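Search tickets
Enter keyword or ticket reference
Search

Council Web Support: Trevaskis ward
Resident question form: submissions accepted on screen but missing from the clerk's list

Status: Resolved
Priority: High
Component: Meetings / public questions
Reported by: Afonso Garcia, democratic services, Sukbridge Town Council
Assigned to: Duarte Simões, web support

Initial report

Residents are using the online form to submit written questions to the full council meeting in April. They get the green confirmation page and a reference number. Some of those questions never reach the list I print for the chair.

I found out when a resident from Tulell Road phoned to ask why her question on the stairwell lighting contract wasn't on the published agenda. She read me her reference number. It isn't in the list under any status, including Withdrawn and Rejected.

I have since had the same complaint from a second resident, also in Trevaskis ward. Both questions concern housing maintenance. One ward councillor has posted that the council is filtering out awkward questions, so I need to be able to say what happened.

The deadline for written questions is noon. Please treat this as urgent.

Steps I took before reporting:

- Logged out of Flakton and back in.
- Cleared the date filter and the ward filter.
- Searched by surname and by reference number.
- Checked the spam folder of the shared mailbox.
- Submitted a test question using the council office address. It appeared in the list within a minute.

Reply, Duarte Simões, 9:20 a.m.

Thanks. The test result is useful. The office address is in Market ward, so the form and the list are both working for at least one ward.

Please send:

1. Both reference numbers, exactly as read out to you.
2. The length of each question, if the residents kept a copy.
3. Whether either resident attached a file.

Please don't ask the residents to resubmit yet. A second submission from the same address within the same meeting period is treated as a duplicate and will make the log harder to read.

Reply, Afonso Garcia, 9:45 a.m.

References sent by internal mail. I would prefer not to put them on the ticket, as tickets can be seen by all council staff.

The first resident typed her question in a word processor and pasted it in. It is long and has several parts. The second typed directly into the form and says it was "a couple of paragraphs." Neither attached anything.

Reply, Duarte Simões, 10:30 a.m.

Both references exist in the raw submissions table. Nothing has been deleted. The text of both questions is complete, and the time of receipt is recorded for each. Both were received well before the deadline.

The records are held at the routing step. Flakton receives a question, looks up the ward from the resident's postal address, and assigns it to a meeting. Until the meeting is assigned the record is invisible to the clerk's list, whatever filters are set. The two missing records have a ward value but no meeting value.

I checked the obvious causes:

Length limit. The form allows 600 words. Both questions are under it. The longer one contains curly quotation marks from the word processor, which the system stored correctly.

Moderation words. The word list is empty on your site and has been since setup. No question has ever been held by it.

Duplicate check. No earlier record exists for either address in this meeting period.

Permissions. Your account can see all wards. I compared it with the deputy clerk's account and the settings are identical.

Mail relay. Not relevant here. The clerk's list reads from the database, and the email is only a notice.

I am now looking at the ward table.

Update, Duarte Simões, 11:05 a.m.

Cause found. After the boundary change, part of the old Tulell ward was moved into Trevaskis. The address file was updated and the new ward code was loaded. The meeting calendar was not updated. It still lists the old Tulell code as eligible for full council, and has no line for the new code.

Addresses that were always in Trevaskis carry the old Trevaskis code and are routed correctly. Addresses transferred from Tulell carry the new code, find no matching meeting, and stop. The form shows the confirmation page as soon as the record is saved, before routing runs, so the resident has no way of knowing.

A query on the new code with an empty meeting value returns 6 records. Two are the ones you reported. The other four residents have not been in touch, as far as I know.

Reply, Afonso Garcia, 11:12 a.m.

Understood. Can the six be put on the April list with their original times? Standing orders take questions in order of receipt, and the session is limited to 35 minutes. If they are entered as new they will drop to the end and probably get written answers only.

Reply, Duarte Simões, 11:25 a.m.

They can. The received time is stored with the submission and is not changed by routing. I will add the new code to the meeting calendar and rerun routing on the held records only. I will not rerun the whole table, which would reset the status of questions you have already accepted.

Please don't print the list or publish the agenda supplement until I confirm.

Update, Duarte Simões, 11:40 a.m.

Work done:

- Added the new Trevaskis code to the calendar for full council and for the housing committee.
- Left the old Tulell code in place. It does no harm, and past questions are attached to it.
- Reran routing on the held records. All now have a meeting value.
- Confirmed the received times match the raw table.
- Submitted a test question from a transferred address, confirmed it reached the list, and withdrew it.

Please refresh and check from your side.

Reply, Afonso Garcia, 11:52 a.m.

All present and in the right order. The stairwell lighting question is now third. I have called both residents and will write to the other four this afternoon.

Two follow-up points. First, I need a short factual statement for the ward councillors. Second, I would like a warning if this happens again – I can't rely on residents phoning in.

Reply, Duarte Simões, 1:15 p.m.

Suggested wording, edit as needed:

"Some questions submitted online by residents of streets recently transferred to Trevaskis ward were received but not passed to the clerk's list. The cause was a missing entry in the meeting calendar following the boundary change. No question was rejected or removed. All affected questions have been placed on the agenda according to the time they were first received."

On the warning: I have set up an hourly check for any record with a ward value and no meeting value. It emails the shared mailbox and the web support queue. It has been tested with one deliberately broken record.

I have also raised a separate change request to move the confirmation page to after routing. That needs a release from the supplier and will not be in place before the April meeting.

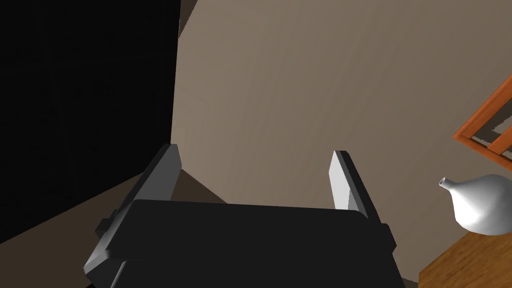
Does a resident in one of the transferred streets need to submit a question again?

Questions already sent keep their original reference number and time of receipt, and a second submission would be marked as a duplicate.

Please use that pair on the public questions page under the form, in place of the current note about browser versions, which is out of date.

Reply, Afonso Garcia, 2:05 p.m.

Added to the page. Statement sent to the ward councillors with one change: I replaced "passed to" with "shown on," as the printed list is what they see.

One more check, please. The petitions form uses the same address lookup. Has it got the same gap?

Reply, Duarte Simões, 2:40 p.m.

Checked. Petitions are not assigned to a meeting until an officer validates them, so they don't go through this step and none are held. The speaker registration form does use the calendar. It had no held records, and the new line covers it from now on.

Residents with no fixed ward, such as business owners living outside the town, go to a manual queue. That queue is empty.

Closing note, Duarte Simões

Root cause: ward code added to the address file without a matching line in the meeting calendar.
Fix: calendar line added, held records rerouted.
Prevention: hourly check live. The calendar step has been added to the boundary change procedure, after the address file load and before the form is reopened.
Outstanding: confirmation page timing, tracked under its own change request.

Closed with the agreement of the reporter. Reopen this ticket if the hourly check sends an alert for a Trevaskis address.

Related tickets
Agenda supplement PDF missing page numbers
Councillor surgery times not updating on ward pages
Petition signature total differs between list and detail view
Speaker registration closes an hour early
Old Tulell ward map still showing in search results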